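Visit to the Plilard garment folding room, Britunville
Aug 3, 2021
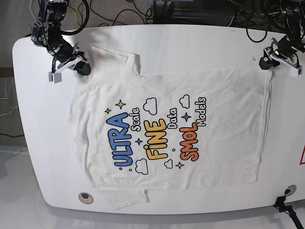 Rima Zoubi remarked that a crew neck is best smoothed from the collar downwards, as creases left there tend to travel into the print. Our party of 55 was received in two groups. Printed T-shirts are laid out on white tables before folding – the shirt shown bears the words "ULTRA Scale FINE Data SMOL Models". The morning's order stood at 1,427 garments. Vilgot Ljungberg thanked our hosts, and a return visit is planned for April.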